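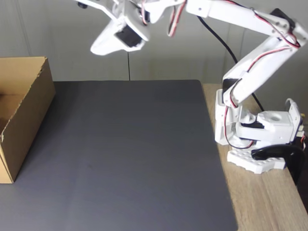
O braço do grupo Vavamo, montado na bancada ao lado do tapete cinzento.

Clube de robótica: o braço já tem nome

O grupo Vavamo, do nosso clube de robótica, entrou em novembro na segunda fase do projeto. O braço foi impresso em 3D pelos próprios alunos, segmento por segmento, e funciona com servos de modelismo. As peças custaram 304 euros, pagos com a venda de bolos da primavera. Por votação, o braço chama-se agora Fluvotport, um nome que ninguém consegue explicar bem aos pais.

A tarefa desta fase parece simples: apanhar um objeto pequeno no tapete e deixá-lo dentro de uma caixa de cartão. Para isso, os alunos guiam o braço e gravam cada movimento, e depois o programa tenta aprender com as gravações. Até agora o grupo tem aproximadamente 300 gravações. O objetivo é chegar a 800 antes da mostra da escola.

Omprakash Saxena, que orienta o grupo, pede paciência aos mais novos. «Uma gravação feita com pressa ensina a pressa ao braço», disse ele — e os alunos escreveram a frase no quadro.

Jitendra Bajpai continua responsável pelos cabos e pelos parafusos, que devem ser verificados antes de cada sessão.

O grupo reúne-se às 16h30 na sala Ionescu. Quem quer participar pode falar com o Jitendra no fim da sessão. Não é preciso saber programar.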